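I almost walked past the place. Neroletti is on the corner where the dry cleaner used to be, and the sign is so small you could mistake it for a house number. Inside it smells like lemon peel and old cookbooks, and there's a bench along one wall where people wait for their order and end up staying an hour. I ended up staying three.

I'd gone to talk to the woman who runs it about candied citrus. (If you've been reading me for a while you know about my candied citrus problem.) She makes it the long way, over 8 days, a little more sugar in the syrup each day, and she sells it in plain waxed bags with the name of the fruit written on in pencil. She agreed to the interview as long as I didn't use her name. "Put the shop in," she said. "The shop likes attention. I don't."

So that's the deal, and I'm sticking to it.

She didn't grow up with any of this. Her family ate candied peel once a year, out of a plastic tub, in a fruitcake that got passed around the table and mostly came back. "I thought it was supposed to taste like a candle," she told me. "Green cherries and little cubes of something. I picked it out and hid it in my napkin. My mother found the napkins every year and every year she made the cake again."

What changed her mind was a half slice of orange on a saucer, next to a coffee, when she was 29 and working in an insurance office she hated. She was on vacation and it was raining. "I bit it and it was an orange. I mean it was more orange than an orange. It was bitter, it was soft, you could see through it. I asked the man if I could buy a few and he gave me this look and sold me one."

One!

She came home and tried to make it that same week and got something she describes as "roofing." The second try was a little better. By the fourth or fifth she had figured out that she was rushing, and that every recipe she had was also rushing. "They all say simmer for an hour and you're done. You can do that with thin peel, fine, it's nice, I'll eat it. But if you want a whole slice or a whole clementine, you can't push. The sugar goes in slow and the water comes out slow. If you push it, the outside closes up like a fist and the inside stays sour."

I asked her to take me through the 8 days and she laughed at me, because there isn't much to take anybody through. Day one you blanch the fruit, three changes of water for orange, four for grapefruit, and then it goes into a light syrup and you leave it alone. The next day you lift the fruit out, add sugar to the syrup, bring it to a boil, pour it back over. And the day after. And so on until the syrup is heavy and the fruit has gone clear at the edges, and then it sits on racks for as long as it feels like. In February that's two days. In summer she doesn't even try.

"People want there to be a trick," she said. "I had a guy come in here who was sure I had a vacuum machine in the back. I've got pots. Come look at the pots."

I looked at the pots. They're wide and dented and one has a handle that's been put back on with what I think is a bicycle part.
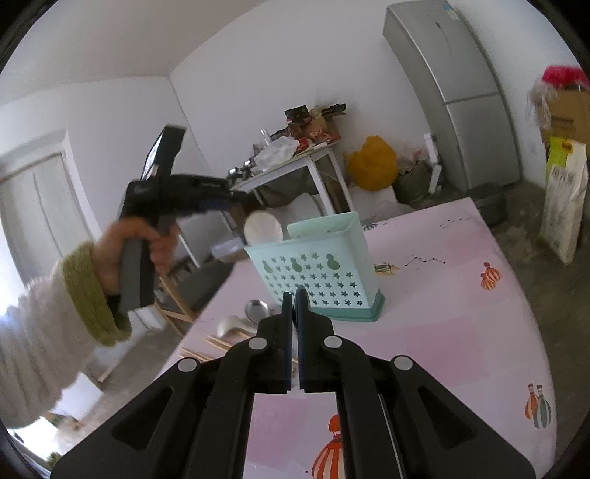 The fruit is where she gets serious. Most of her citrons come from a grower called Maris, who sends them up in crates packed with newspaper, and she'll read the newspaper too, months late, while she's blanching. The grapefruit she buys wherever it's thickest. She doesn't want the pretty thin-skinned ones everybody squeezes in the produce aisle. "I want the ugly ones. Give me the ones with a rind like a couch cushion. The pith is the whole point, the pith is where the syrup goes to live."

I told her I'd always cut the pith off and she put her hand over her eyes.

Then there are the kumquats, and I have to talk about the kumquats. They come from Hồ, a grocery four blocks over that gets them in for the new year and always orders too many. It started as a favor – they had a crate going soft and asked if she wanted it – and now it's a standing thing every winter. She pricks each one with a needle. A whole crate! I asked how long that takes and she said she listens to baseball from the year before, games she already knows the score of, so she doesn't get excited and stab herself.

The kumquats come out like little lamps. You bite through the skin and there's a spoonful of syrup in there, with the seeds still in it, which she says bothers some customers and she's made her peace with that. I ate five while we were talking and the recording has several long gaps where it's just me chewing.

Money came up because I asked about it, and she didn't mind. The first year she sold 48 bags at Christmas, mostly to people she was related to. Last winter it was 3000. She still doesn't think of it as a big business. "It's big for the stove," she said. "The stove has opinions." She has one part-time helper for packing and does the boiling herself, every batch, because she goes by the sound. Thin syrup is chattery, she says, and when it gets heavy the bubbles slow down and sort of mutter. She owns two thermometers and uses them to check whether she was right.

I wanted to know what goes wrong, since at my house it's always something. Crystals, mostly. She keeps a little glucose in the pot from the third day on, and if a batch turns grainy anyway she adds water, warms the whole thing up and goes back a step. She was very calm about this. I have thrown out entire pots over less. "Why would you throw it out?" she said. "It's sugar. It melts."

The other thing is mold, if the syrup is too thin and you forget a day. She has forgotten a day exactly twice, once for a funeral and once for a basketball game, and she won't tell me which batch was lost.

And toughness, which is my own personal failure. My peel comes out like a dog chew. She asked me two questions and had it solved: I wasn't blanching long enough before the sugar. "It has to be tender first. All the way. You should be able to push a toothpick through and feel nothing. Once it meets the sugar it's never getting any softer, that's as soft as it'll be for the rest of its life." I wrote that down in capitals.

We got onto what people do with the stuff once they've bought it. She has a customer who puts the citron in meatballs and won't be talked out of it. Somebody else chops up the grapefruit with olives. She herself likes a slice of orange with hard cheese and nothing else, standing up, after closing. The leftover syrup she bottles, and there's a bar, Irkosetti, that takes nearly all of it for a drink with gin and a lot of ice. She's tried the drink once. "It was very good and I had to sit down on a planter."

I asked whether she ever gets tired of it, the same pots every day, and she thought about that one for a while. She cut up a piece of citron while she was thinking and gave me half.

"The third day is boring," she said. "The third day it looks worse than when you started, kind of gray, kind of sad. I used to get upset on the third day. Now I come in and do the third day and go home."

She'd like to try whole citrons next, the giant ones, which would need a bigger pot and probably three weeks. She's also been fooling around with green walnuts, and there was a jar of them on the counter, completely black, like something from a pharmacy. She wouldn't let me taste them. They're not ready, she said, ask again in the fall.

When I left it was nearly dark and there were still two people on the bench, neither of them in any kind of hurry. I bought orange, citron and more kumquats than I'm going to admit to here. The citron made it home. I've got grapefruit on the stove now, day two, ugly ones with the thick rind, and I blanched them until the toothpick went straight through. I'll let you know how the third day goes.

Neroletti is open afternoons, closed Friday, and she shuts down completely once it gets hot. Bring a bag of your own if you have one. And if you see the ginger, get the ginger – there's never much of it and she doesn't put it out front.

48 shares
29 comments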